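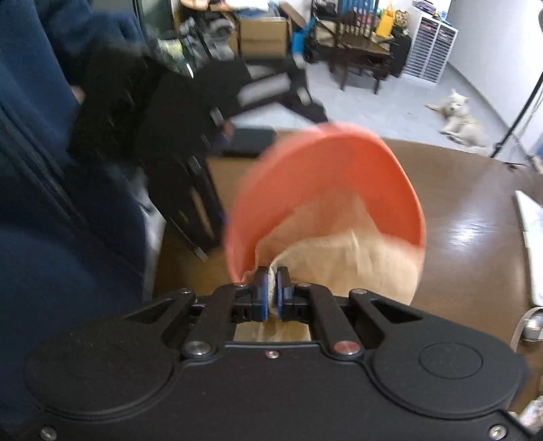 How do you get a water ring off a polished wood table? Mine is brown with a fairly shiny finish, and everything ends up on it – right now an orange bowl with a beige cloth bunched up in it, plus a white paper or folder. The ring is white and has been there since March.

Muireann Hennessy
White means it's in the finish. Put a dry cotton cloth over it and use an iron on low, no steam, for a few seconds at a time. Check between passes.

Alell39
Mayo overnight worked for me – mostly.

Dremevley
Try the iron first. Felt pads under bowls after that.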